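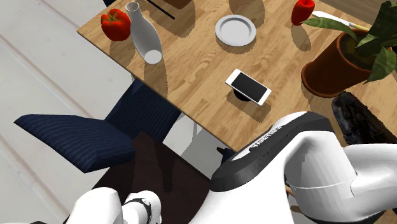 保護停止を解除した直後に、アームが停止前の目標位置へ向かって急に動き出すのはなぜでしょうか。

停止している間も上位の制御プログラムが目標値を更新し続けており、解除の時点で現在位置と目標値の差が大きく開いているためです。解除の前に目標値を現在の関節角度で上書きし、未実行の指令を破棄する処理が必要です。

Padwood 利用者フォーラム > 制御・安全 > 不具合報告
件名：保護停止の解除時に発生する意図しない動作について
状態：継続審議

投稿者：esteves_anzen
2021年3月23日

Esteves 技術センター安全管理室の Kenna Yule と申します。冒頭の質問および回答は、本件の照会が複数の部署から重なったため、当室で要点をまとめて掲げたものです。以下に経緯をご報告いたします。

当センターでは、卓上の日用品を対象とする把持・移載作業の検証を、シミュレーター Gulano 上で実施しております。天板には皿、花瓶、スマートフォン、ナイフなどを配置し、アームは経路計画ソフトウェア Trolis からの指令で動作します。今回の検証では 3,356 回の試行を行い、そのうち 3 回において、保護停止の解除直後にアームが停止前の目標位置へ直線的に移動する事象を記録いたしました。いずれの試行でも、移動は操作者が再開操作を行う前に始まっております。

仮想環境での事象であり、人的および物的な被害はございません。しかしながら、同一の指令系統を実機でも使用しているため、当室では実機の自動運転を見合わせる措置を取りました。手動操作については、保守担当者の立会いを条件に継続を認めております。

各位にお伺いしたい事項は次のとおりです。
・同様の事象を実機で確認された機関はございますか。
・解除時の目標値の扱いについて、どの層で対策を講じておられますか。
・自動運転の再開を認める際、どのような記録を求めておられますか。

投稿者：kiban_hoshu

設備保守を担当しております。実機において同種と思われる事象を経験いたしましたので、ご報告いたします。

当方の場合、アームの手先が治具に触れて保護停止となり、担当者が治具を取り除いたのち解除したところ、アームが元の経路の途中ではなく経路の終点に向かって動き出しました。担当者は可動範囲の外におりましたので負傷はございません。治具の一部が変形し、交換いたしました。

後日ログを確認したところ、停止の信号は制御盤まで正しく届いておりました。上位側の受信処理だけがこれを「一時的な遅延」と判定し、補間の時刻を進め続けていたことが判明しております。時刻が終点まで進みきっていたため、解除と同時に終点の目標値が渡された次第です。

対策として、停止信号を受信した時点で補間の時刻を止めるよう改修いたしました。改修後に再発はございませんが、試行の数が十分とは申せません。

投稿者：mk_seigyo

Yule 様のご報告について、記述の正確性の観点から意見を申し上げます。

冒頭の回答は原因を一つに断定しておりますが、解除直後の急動作には少なくとも別の要因が考えられます。位置制御の積分項が停止中に蓄積される場合、目標値を現在位置で上書きしても、解除時に短い跳ねが生じます。また、ブレーキの開放と駆動電流の立ち上がりの順序が不適切な場合には、重力方向への沈み込みが起こります。

当該の 3 件について、移動の方向、最大速度、および目標値の時系列をお示しいただけますでしょうか。これらが不明のまま上位側の改修のみで措置を終えることには賛同いたしかねます。

投稿者：esteves_anzen

mk_seigyo 様のご指摘に感謝申し上げます。

移動の方向は、いずれも停止前に Trolis が発行した終点に一致しておりました。重力方向への沈み込みとは明らかに異なります。目標値の時系列につきましても、停止中に値が進行していることを記録から確認いたしました。したがいまして、当該の事象に限れば、kiban_hoshu 様のご報告と同じ機序であると判断しております。

一方で、冒頭の回答が一般論として読まれるおそれがあるとのご意見はもっともです。積分項の影響については、Gulano の関節モデルがこれをどこまで再現しているか、当室では確認できておりません。当該箇所は「当センターで確認した範囲において」と限定してお読みください。

最大速度の値は、出力間隔が粗く、跳ねの有無を論じるには不足しております。出力設定を改めて再取得いたします。

投稿者：trolis_shien

Trolis の利用支援を担当しております Belmiro Antunes です。ソフトウェア側の挙動についてご説明いたします。

Trolis の現行の設定では、下位から状態の更新が途絶えた場合、経路の実行を直ちに取り消さず、3 秒間待機いたします。通信の瞬断で作業が中断することを避けるための設計です。この待機中も経路の時刻は進行いたします。待機時間内に保護停止が解除された場合、経路は有効なまま残り、進行後の時刻に対応する目標値が送出されます。

すなわち、長く停止したのちに解除した場合には経路が取り消され、事象は発生いたしません。停止の直後に解除した場合に限って発生することになります。発生の頻度が低いことは、この条件と整合いたします。

設定項目のうち、状態途絶時の扱いを「即時取消」に変更していただければ、経路は直ちに破棄されます。当面の措置としてご検討ください。

投稿者：kiban_hoshu

Antunes 様にお伺いいたします。

保護停止の信号が届いている場合と、状態の更新が途絶えている場合とは、本来区別されるべきものと考えます。当方のログでは停止信号が明示的に届いておりました。それにもかかわらず、途絶と同じ待機処理に入るのは仕様でしょうか、それとも不具合でしょうか。

この点が曖昧なままでは、当方の設備台帳に事象の分類を記入することができません。

投稿者：trolis_shien

ご質問の件、社内で確認いたしました。

停止信号を中継する接続部が旧形式の場合、Trolis は信号の種別を受け取れず、「更新なし」として処理いたします。接続部が新形式であれば、保護停止は独立した状態として扱われ、待機には入りません。

旧形式での挙動は、設計時の文書に記載された動作のとおりです。そのため支援窓口では、これを仕様として案内してまいりました。ただし、安全上の影響について文書に記載がなかったことは事実であり、注意事項を追記する手続きに入っております。

投稿者：anzen_kanri_h

製造現場で安全管理に従事しております。議論の前提について異論がございます。

文書に記載があることをもって仕様と呼び、不具合の扱いから外すことには同意できません。解除操作は、危険が取り除かれたことを人が確認したという意思表示に過ぎません。運転の再開は別の操作によって指示されるべきです。解除だけでアームが動く系は、文書がどのように書かれていようと、使用を認めるべき状態にないと考えます。

また、設定を「即時取消」に変更するという案は、利用者が正しい設定を選ぶことに安全を委ねております。設定は更新や再導入の際に初期値へ戻ることがあり、恒久的な対策とは申せません。解除後に別途の再開操作がなければ駆動電流が供給されない回路を、下位側に設けるべきです。

投稿者：mk_seigyo

anzen_kanri_h 様のご意見のうち、再開操作の分離については全面的に同意いたします。

ただし、駆動電流の遮断を保護停止のたびに行うことには慎重であるべきです。把持中に電流を断てば、把持具の形式によっては対象物を落下させます。天板上に刃物がある作業では、落下そのものが危険源となり得ます。停止の種別ごとに、電流を保持したまま位置を監視する方式と、遮断する方式とを使い分ける必要がございます。

投稿者：anzen_kanri_h

落下の懸念は理解いたしますが、それは対象物の選定の問題です。人が近づく可能性のある作業台で刃物を扱わせるのであれば、まず刃物の要否を問うべきです。検証の初期段階では、刃先を持たない代替品で足りるのではないでしょうか。

投稿者：esteves_anzen

刃物の扱いについて、当センターの考え方をお答えいたします。

現段階の作業において、ナイフは把持の対象に含めておりません。経路計画が避けるべき物体として配置しております。仮想環境では見た目と形状のモデルを用いるのみですので、作業者への危険はございません。実機に移行する際は、刃のない代替品に置き換えることを内規に定めております。

他方、今回の事象が生じたときには、経路計画による回避がまったく機能しない点を重く見ております。終点への直線的な移動は計画された経路ではなく、途中に何が置かれているかを考慮いたしません。背の高い花瓶や鉢植えのように天板から立ち上がる物がある配置では、衝突に至る可能性が高まります。実機における代替品の使用のみをもって、十分な措置とはいたしません。

電流の遮断と保持の使い分けについては、両論を室内の検討資料に併記いたします。

投稿者：sim_unyo

Gulano の運用を受け持つ立場から補足いたします。

事象の記録が 3 件にとどまることを、実機での発生率の根拠とすることはお控えください。仮想環境での保護停止は、試験用の手順が一定の間隔で発生させ、同じ手順が解除まで行っております。解除までの時間は手順書の設定に従うため、人が操作する実機とは分布が異なります。Antunes 様のご説明にあった待機時間との関係を考えますと、実機の操作者が素早く解除する習慣を持つ職場では、発生の割合が高くなるおそれがございます。

加えて、既定の設定では接触を検知した瞬間に物体の速度を補正する処理が入っており、衝突時の力は過小に算出される場合があります。接触力の値を安全性の評価に用いる際は、この処理を無効にしてください。

投稿者：kiban_hoshu

sim_unyo 様のご指摘を受け、当方の操作記録を見直しました。

ご懸念のとおり、当職場では軽微な接触による保護停止に対し、担当者が内容を確認せずに解除する例が見受けられました。作業の遅れを避けるための慣行であり、手順書には反しております。是正の指示を行いました。

併せて、自動運転の速度上限を定格の 70 パーセントに引き下げました。停止距離を短縮する効果を見込んだものですが、根本の対策でないことは承知しております。

投稿者：mk_seigyo

速度上限の引下げについて確認させてください。

Padwood の制御盤では、速度上限は計画された経路に対して適用される設定と、関節速度そのものを制限する設定とに分かれております。前者のみを変更された場合、解除直後の急動作は経路に基づかない動作であるため、制限を受けません。変更されたのはどちらの設定でしょうか。

投稿者：kiban_hoshu

前者のみでした。ご指摘に感謝申し上げます。関節速度の制限にも同じ割合を適用し、変更の記録を台帳に残しました。本設定の区別は当方の教育資料に記載がなく、資料の改訂を行います。

投稿者：trolis_shien

注意事項の追記が完了いたしましたので、要旨を掲載いたします。

旧形式の接続部を使用する場合、保護停止の解除により、停止前に発行された経路が有効なまま残ることがあります。解除の前に、操作画面から経路の取消を実行し、実行待ちの指令がないことを確認してください。経路の取消が確認できないときは、解除を行わず、支援窓口へご連絡ください。

旧形式における初期値を「即時取消」へ変更する件は、10 月の定期更新に含める方向で調整しております。なお、既に導入済みの設定は更新時に上書きされませんので、利用者側での変更をお願いいたします。

投稿者：anzen_kanri_h

初期値の変更は歓迎いたします。しかし、導入済みの設定を上書きしないのであれば、現に危険のある設備がそのまま残ります。起動時に警告を表示し、承認がない限り自動運転に入れない仕組みを併せて求めます。定期更新まで待つべき内容とも思われません。

投稿者：trolis_shien

起動時の警告については、要望として開発部門に提出いたしました。時期は回答を得ておりません。既存設定の上書きは、通信の瞬断が多い設備で作業中の停止を急増させるおそれがあり、現時点では実施の予定がございません。

この点について anzen_kanri_h 様とは見解が異なりますが、ご意見は原文のまま開発部門に伝達しております。

投稿者：esteves_anzen

当センターの現時点における措置をご報告いたします。

一、Trolis の状態途絶時の扱いを「即時取消」に変更し、設定値の照合を始業点検の項目に加えました。
二、解除操作と再開操作を分離し、再開操作が行われるまで下位側で目標値を現在の関節角度に固定する処理を組み込みました。
三、仮想環境での試験手順を改め、解除までの時間を待機時間の内と外の双方に分散させました。
四、接続部の新形式への交換を申請いたしました。承認は得られておりません。

再取得した最大速度の記録には、目標値の進行では説明できない短い跳ねが一例含まれておりました。mk_seigyo 様の言われる積分項の影響である可能性を否定できず、原因は調査中です。このため、実機の自動運転の見合わせは継続いたします。

投稿者：mk_seigyo

跳ねの件、承知いたしました。目標値を現在角度に固定する処理と、積分項を初期化する処理の実行順を確認されることをお勧めいたします。初期化が先に行われますと、固定までの間に再び蓄積が生じます。時系列の記録を共有いただければ、当方でも照合いたします。

投稿者：esteves_anzen

実行順を確認したところ、初期化が先に行われておりました。順序を入れ替えたうえで、同じ条件の試験を再度実施いたします。記録は所定の手続きを経て、本スレッドの添付資料として提出いたします。それまでの間、本件の状態は「継続審議」のままといたします。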